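April, table notes, started 14:00

Dish rack from Willico is on the table now. Tomos Craddock wants to know if the dowels hold plates of different size, so I took three: pink, green, light blue. The blue one I keep apart on the right, the other two stay together on the left.
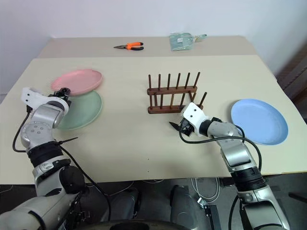 Dowels are in two rows of six. I measured the blue plate, 19 cm across. Rack has the old number 72 in our list, please do not give it a new one.

Pliers and dustpan stay at the back by the wall — I still need the pliers if a dowel must come out. Glue is Dolis, ordered but not arrived.
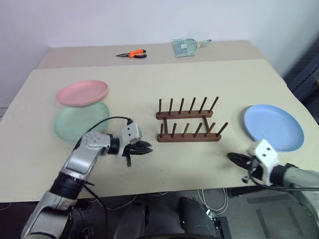
Next I will try the pink plate first, then the green, each in the middle and at both ends. Write down which side it leans to. For the blue one I am not sure yet, will ask Tomos.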